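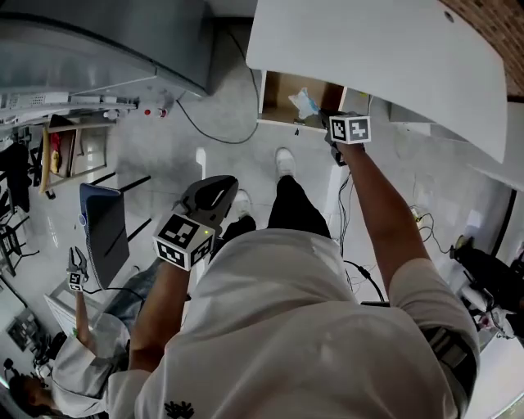 Equipment Planning Gallery: Hand-Held Gripper Stations

Prelivetti maintains this gallery for departments preparing equipment requests for the coming budget year. It concerns the hand-held gripper stations used to record everyday household tasks, and the furniture, power and storage that must be requested along with them. Departments are asked to read the notes on this page before completing the request form. Further pictures will be added as the stations at the Livano site are fitted out.

Drawer task, hand-held grippers. The operator holds a gripper in each hand, with one at the front edge of an open drawer below a white countertop. A crumpled translucent plastic bag lies in the drawer.

Planning notes

Grippers. Hand-held grippers are requested in pairs, one pair for each operator. A shared reserve of 3 pairs is held at Livano and may be borrowed during repairs. The reserve is not to be counted toward a department's own allocation. Requests for a spare pair at department level will be considered only where the station is expected to run through both daily shifts.

Marker cubes. Cubes are entered as a separate line on the form, under consumables. Printed faces that are scratched or stained should be replaced promptly, and the cost of replacement faces is met from the department's operating budget. The approved allowance is $100 per station per year.

Furniture. Countertops and drawer units are purchased through Mansour under the existing supply agreement. Departments should state the working height required and whether the drawers are to open from one side or both. Furniture already in the building may be reassigned to a station if it is stable and the drawers run freely. The furniture allowance is $900 per station – delivery is included, assembly is not.

Task items. Bags, bottles, cloths and similar items are bought locally and do not need to be listed one by one. A single line marked "task items" is sufficient. Departments are reminded that these are used up faster than most first requests assume, particularly where soft or thin items are handled all day.

Power and cabling. Each request must include a sketch of the station showing the nearest outlets and the path of every cable. Cable covers and floor clips are ordered with the station and may not be left for a later request. Where an operator is expected to step back or turn during a task, cables should be routed to the far side of the furniture.

Floor space. The working area in front of the countertop should allow the operator to stand with both arms extended. Where 2 operators work in the same room, the sketch should show both working areas, together with any shelving and equipment standing between them. Rooms that also serve as storage may be approved, provided that the storage is marked on the sketch.

Service. Tridmont carries out inspection and repair of the grippers under contract. The contract covers the jaws, the handles and the indicator lights. It does not cover cables, which are replaced from the consumables line. Departments should allow for one inspection visit per station each year and should name a contact who can give the technician access to the room.

Submitting a request

Completed forms are accepted until the end of February. A request consists of the form, the room sketch and a short statement of the tasks to be recorded. Quotations are needed only for items outside the agreements named on this page. Requests that arrive without a sketch will be returned and may be submitted again before the closing time, which is 5 p.m. on the last working day of the month.

Decisions are sent to departments in writing. Approved furniture is ordered first, and grippers are released once the room has been inspected and the cabling is in place. Departments that wish to visit a working station before submitting may arrange this with the Livano site office in the morning, before recording begins.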